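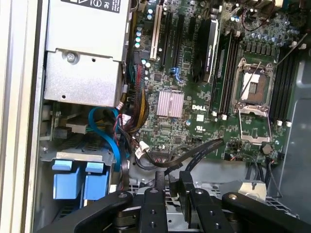 Figure 2. Desktop workstation with the side panel removed, showing the power supply unit, the motherboard and the expansion slots.

3.2 Collection of the machines and interviews

The study was made in two municipal reuse workshops, which we call Caveo and Praltura in this paper. Both workshops receive office computers that companies and schools do not want any more, and both sell a part of them again at a low price. They differ in one point that is important for our question. At Caveo, the decision to repair or to dismantle a computer is taken by one person at the reception desk. At Praltura, the decision is taken at the workbench, after the case has been opened (a typical desktop of this kind is shown in Figure 2).

We followed the work in both places for 16 weeks, ending in December. In total, 300 desktop computers were registered. Laptops and screens were left out, as their repair depends strongly on spare parts from the manufacturer and would need a separate analysis. For every computer the staff filled in a paper form with the year of production, the reported fault, the decision and the working time in minutes. The form was tested by Finn Buschmann during the first days and then shortened, because the workers found the original version too long to complete between two customers.

In addition, we conducted 20 interviews, 13 of them with workshop staff and the others with persons who had bought a repaired computer. The interviews were held in the language which the person preferred. Ignacio Godoy and Ida Eichhorn coded the transcripts independently of each other and discussed the passages where their codes were different. When they could not agree, the passage was read by a third author.

3.3 What counts as a repair

The word "repair" was used in the two workshops with different meanings, and this caused us some difficulty. At Caveo, a computer was called repaired only if a defective part had been replaced. Cleaning, or a new installation of the operating system, was noted as "service" and did not appear in the monthly report. At Praltura all of these activities were written down as repair. For the comparison we decided to use the wider meaning – every action after which the computer could be sold again – and we recoded the Caveo forms in this sense.

A second difficulty concerns the parts. A computer that is dismantled is not always lost, as its memory or power supply may go into another one. The forms did not follow the parts. Mattes Ehlers kept a separate notebook on this exchange for the Praltura workshop, but there is no similar source for Caveo. We therefore do not report numbers for the reuse of parts, and use the notebook only to interpret what was said in the interviews.

3.4 Limitations

The two workshops are both in medium-sized towns, and both receive public money. Workshops which must live from their sales alone will probably decide earlier against a repair. Also, the working time was estimated by the workers themselves. Several of them told us that they wrote the forms at the end of the shift, so short interruptions may be included in the minutes. The comparison of working time in Section 4 should be read with this in mind.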